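Visita ao laboratório da Tudberg: um dia inteiro a falar de planeadores

Abril de 2026

Cheguei a Putstead com duas horas de comboio em cima e um caderno quase cheio de perguntas sobre o Vemik, o software de planeamento que a Tudberg desenvolve e que eu só conhecia pela documentação. Éramos seis no grupo. Recebeu-nos Gillespie Lennox, que coordena a parte de perceção e que nos levou logo para junto dos ecrãs, sem apresentação institucional (que alívio!).

A manhã foi toda passada na árvore de tarefas. O Vemik recebe um objetivo escrito, parte-o em passos e só depois chama o planeador de movimento. Quando um passo falha, volta um nível atrás e tenta outra ordem. Vimos os registos a correr em direto, com os ramos abandonados a cinzento, e fiquei ali colado mais tempo do que devia. O conjunto de testes de regressão tem 3.060 episódios gravados e corre todas as noites. 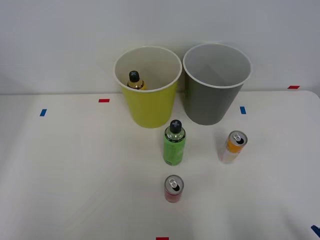
A perceção foi a parte de que mais gostei. O módulo, a que chamam Głowacki, não entrega ao planeador uma lista de objetos soltos, entrega relações: o que está dentro de quê, o que está à frente de quê. Numa mesa de triagem percebe-se bem a utilidade disso. Há uma garrafa dentro do recipiente amarelo, só com a parte de cima à mostra, e outra verde de pé cá fora, com uma tampa do mesmo género. Se o sistema reconhecer só tampas, conta duas garrafas por arrumar e estraga o plano logo no primeiro passo. As latas trazem outro problema, o do metal brilhante, e Lennox mostrou-nos como a estimativa de profundidade oscila nos topos prateados e como o filtro temporal a segura.

Depois do almoço (sopa de ervilha, muito boa) abrimos a ferramenta de calibração. Três cliques e recalcula a transformação entre câmara e mesa, com o erro desenhado por cima da imagem. Quero uma coisa destas para nós!

Ficou por ver o simulador, que estava em atualização. Lennox prometeu enviar o guia de instalação em maio e eu já reservei uma máquina para o experimentar.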